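We use cookies to improve your visit. Accept all | Manage settings

Warnel Walkers and Day-Trippers: minutes, 07/01/2023

1. Coach to Ollerine
Baltasar Alcaraz reported that the coach holds 30 and that nearly 30 want the front seat.

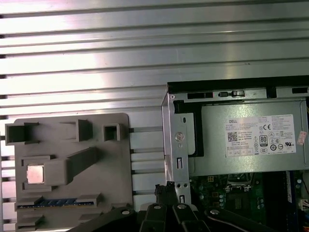 Visitación Barrios objected that the last Ollerine trip allowed more time for the motorway services than for the lake.

Baltasar agreed to move departure forward, weather and Baltasar permitting. The picnic stop stays at Cabello, despite the geese.
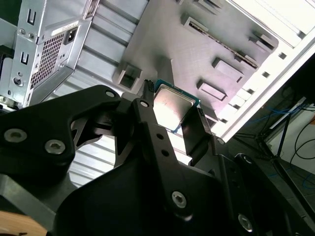

He would also ask the driver for a price under 300 pounds, as he did last year, with the usual lack of shame.

2. Bendum beach
Put back to September, when the car park is cheaper and the sea no warmer.

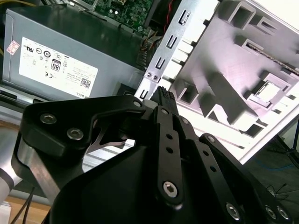 3. Any other business
The kitty stands at 351 pounds. A boat was proposed and not seconded. 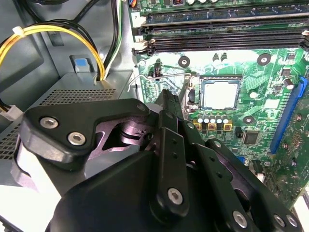

Are dogs allowed on the coach? Small ones, on laps, if the driver is asked first.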